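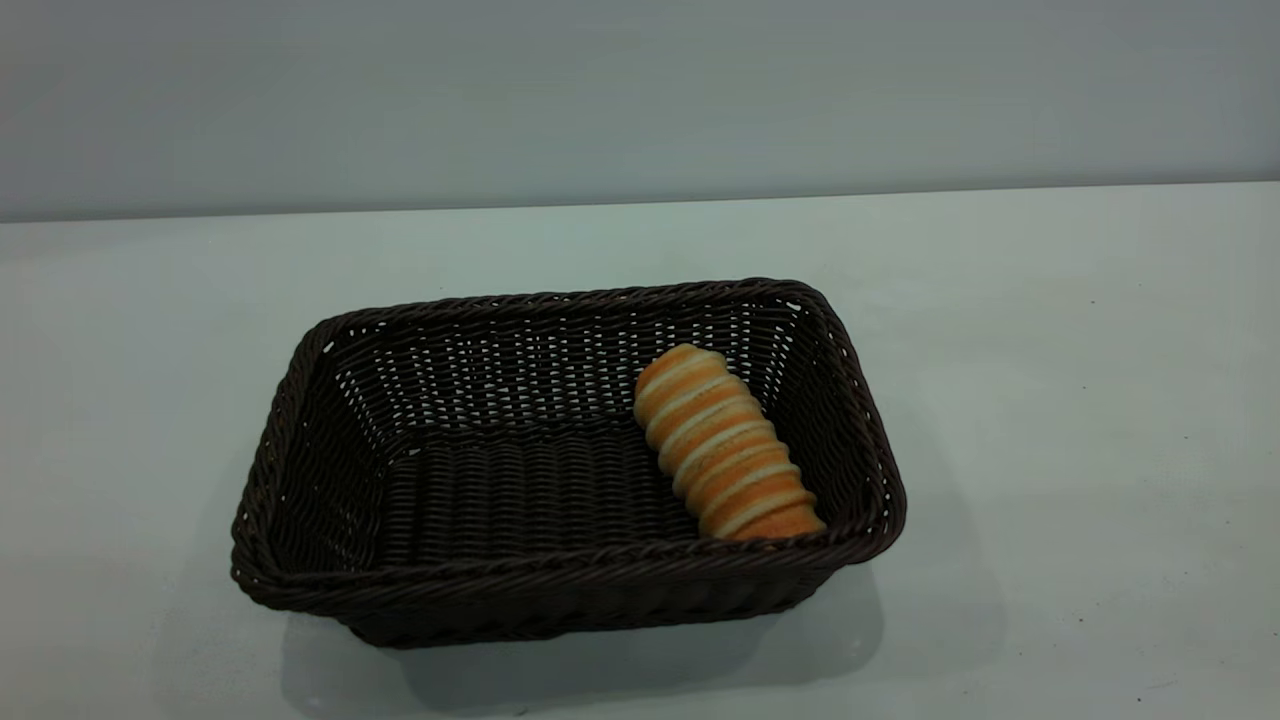

For a long time I did not have a bread basket. I had a plate, and before that I had the paper bag from the bakery, which I put in the middle of the table with the top folded down. When I was alone this was fine. When my mother came to visit me in January she looked at the bag, she looked at me, and she took the bread out and put it on a kitchen towel. She did not say one word about it, but I understood.

So this year I decided to buy a basket, a real one, only for bread. I thought it would take one afternoon. It took me several months, because I am a person who reads everything before buying, and there is a lot to read about baskets.

The first one I bought was round and light colored, from Stendik. It was pretty in the store. At home the crumbs went between the weaving and stayed there, and after some weeks the basket had a smell I did not like. I tried a brush, then I tried the vacuum cleaner with the small nozzle, and a piece of the rim came off and went inside the vacuum. My friend Tsegereda Gebremichael now uses what is left of it for her onions, and she is very satisfied with it.

The second one was from Peltlow and it was metal wire. Bread looks cold in wire, I can't explain it better. Also, the small rolls turned on their side and one end went through the gap. I returned it and they gave me the money back without any question, so I have nothing bad to say about the company.

The one I have now is long and low, very dark brown, with a thick twisted border all around the top. I found it in the shop of Anas Karaki, two streets from my apartment, where he sells cups, trays, oil bottles and many things for restaurants. He told me the restaurants like this kind because it is a synthetic weave and you can wash it. I asked him if it is for bread or for cutlery. He said, "For what you want, it's a basket." I paid and went home.

Here are some things I have learned from using it every day.

The low shape is better than a deep one. With my old round basket, everybody had to put the whole hand inside, and the bread at the bottom was always forgotten. With this one you see what there is, and you take it.

Dark color is good for the eyes but it shows flour. If I buy the rolls with flour on the top, I must wipe the basket after every meal. With the shiny golden ones there is less to do.

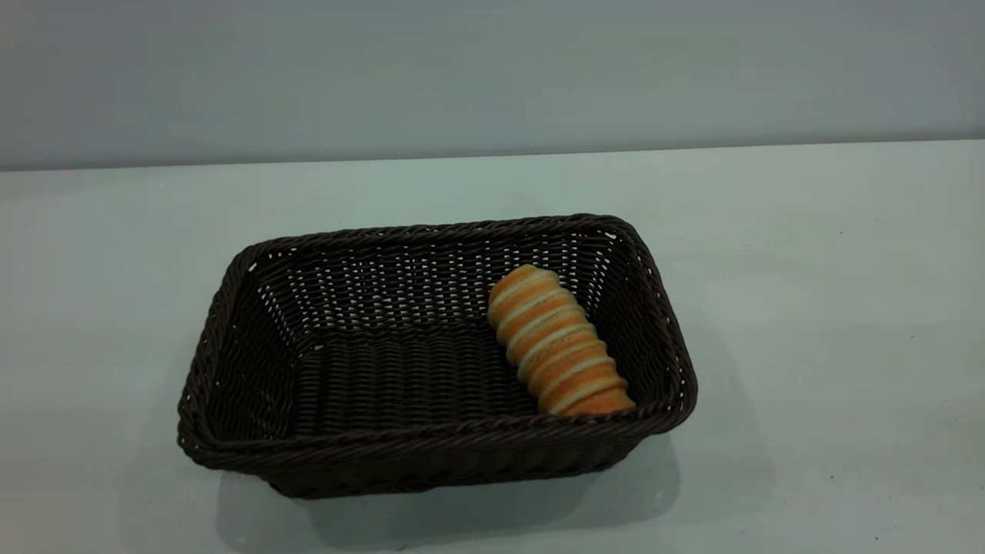 I don't use a cloth inside anymore. I know that many people say you must always have a napkin under the bread, and my aunt would agree with them. I tried it with a white one and with a striped one. The napkin moves, it comes out over the side, and then somebody pulls it together with the tablecloth. If the bread is still warm I prefer that the air can pass under it, so the crust does not become soft. Only when we have guests and the bread must wait for a long time, I cover it on top with a thin towel.

For washing, I use water with a little dish soap and a soft toothbrush for the border, where the strands are twisted. Then I turn it upside down next to the sink and leave it until the next morning. Please don't put it on the radiator. I did this once with a plastic tray, and the tray has now another shape.

About the rolls: my favorite are the ones with the rings, the long kind that looks like a small spiral. You can break it with your hands, ring by ring, and you don't need a knife. The bakery on Kaewmanee Street makes them, but if you come after nine you will find only the plain ones. I buy one for myself on normal days and put it in the basket even if I eat alone. Maybe this is a little bit silly, a whole basket for one roll. But I noticed that I sit down now when I eat it. Before, I was eating from the bag and standing at the counter with my phone.

Tsegereda asked me if she should buy the same one. I told her to measure her table first, because hers is narrow and she already has the fruit bowl and the water jug there. There is a smaller size too, but in that one a long roll has to lie at an angle or stick out from the end.

Next I want to find a good butter dish with a cover that does not slide. I have read more than 200 reviews and I still don't know. If you have one and you are happy with it, please write me in the comments which one it is, and also if the cover stays in its place when you carry it.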